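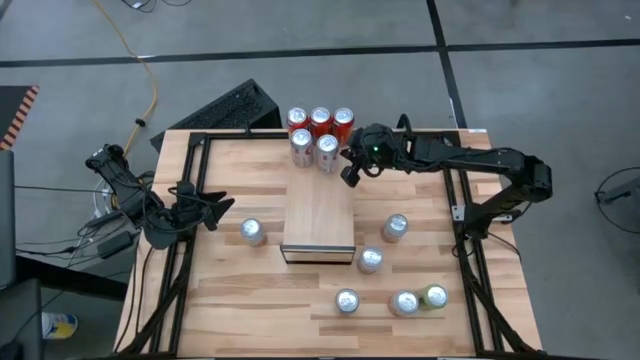

Ticket 514: drink cans won't stay in rows

Search tickets
1 min read

Hi, it's Urszula again! I'm still trying to get the cans into tidy rows at the back of the butcher-block table (red ones behind, silver in front), with the wooden block in the middle. My trouble is the loose ones nearer the front – do they go left or right of the block? The Samow sheet doesn't say. Leaving this open till I hear back.

Recent tickets
Ruddock shelf labels
Lasunard crate lids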